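Notebook > Shop Entries > Adhesives

Hide glue, round two
10 Sep 2021
Siu-ming Hsueh

Picked up where I left off in April, when I told everyone at Lendwood that I was done with hide glue and then bought more of it.

The Flerano pearls had been soaking overnight in the old jam jar. They swelled up fine. Last time I used hot tap water to hurry them along and got a lump with a dry heart, like a bad dumpling, so this time it was cold water and patience. Patience was easy, as I was asleep for most of it.

Pot on at nine. The dial on the Warnar warmer is marked in units known only to Warnar, and the mark that used to give me a steady temperature now gives me soup. Duván's kitchen thermometer disagrees with mine, and both disagree with the one in the fish tank in the office. I went with Duván's, on the grounds that he cooks.

Consistency: runs off the brush in a thin stream and breaks into drops just before the pot. The old notes say "like warm maple syrup" in one place and "like cream" in another, both in my handwriting. I'd go with syrup.

Test joints. Cherry to cherry, planed the same morning, edges not sanded. Three batches of five:

A - straight from the pot, wood at room temperature
B - straight from the pot, wood warmed with the heat gun
C - same as B, but with a pinch of urea in the glue to slow the gel

A was hopeless to put together. By the time I had the second piece lined up the glue had a skin on it, and I was rubbing two bits of cherry together like a scout trying to start a fire. B gave me long enough to slide the joint, feel it grab, and walk away looking competent. C gave me so long that I second-guessed the alignment, nudged it, and made it worse. There is such a thing as too much open time, at least for someone with my personality.

Rubbed joints only, no clamps. Segundo says I should do a clamped set or the comparison means nothing. He's probably right, and he is welcome to the clamps, all of which are currently holding his canoe.

Sanded edge vs. planed edge: didn't get to it. One extra joint with the edge sanded to 80 grit, as an insult to the glue. Will break it along with the rest.

Breaking is set for next week, in the vise, with the lever and the luggage scale. Reminder to self - write the letter on BOTH halves before swinging the lever. In April I ended the afternoon with a very nice pile of kindling and no data.

Other things:

The smell. Consuelo came in at lunch and asked whether something had died. Well, yes. She has asked that the pot live by the back door from now on, and I moved it there, where it cools faster and the dial means even less.

Leftovers went into an ice cube tray and into the shop fridge. The tray is labeled GLUE on two sides. Please read labels. I'm not bringing up the shellac flakes again, but Abelardo knows what I mean.

Veneer hammer: the brass edge has a nick, and it leaves a little track in the glue line like a snail with a purpose. Filed it, polished it, found a second nick behind the first. It'll do for drawer bottoms.

Bought the 10 lb bag of pearls from Tekleab when the small one would have lasted me until retirement. The unit price was very persuasive. If anyone wants some, bring a jar with a lid that closes.

For next time:
- clamped set, if the canoe ever leaves
- sanded against planed, done properly
- half the urea
- find out which thermometer is lying
- redo the veneer strip on the walnut lid, reversing the old glue with steam first (good chance to find out if "reversible" is as cheerful as everyone claims)

Pot off at four. Brush rinsed in hot water. Brush then left in hot water, forgotten, and remembered at five, by which point it had shed a fair part of itself. Add brush to shopping list.
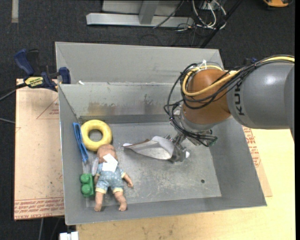 Filed under: ADHESIVES / TEST JOINTS

3 comments

Segundo Salazar
The canoe leaves when the canoe is ready. You can have two of the short bar clamps if you scrape them first. Also, weigh your urea. "A pinch" from you and a pinch from Consuelo are very different pinches.

Abelardo Quintero
It was one time and they looked exactly like brittle. How long do the cubes keep? I've got a chair with a loose rung and could use a couple on Monday.

Consuelo Tamayo
Back door is better, thank you. It now smells in the parking lot.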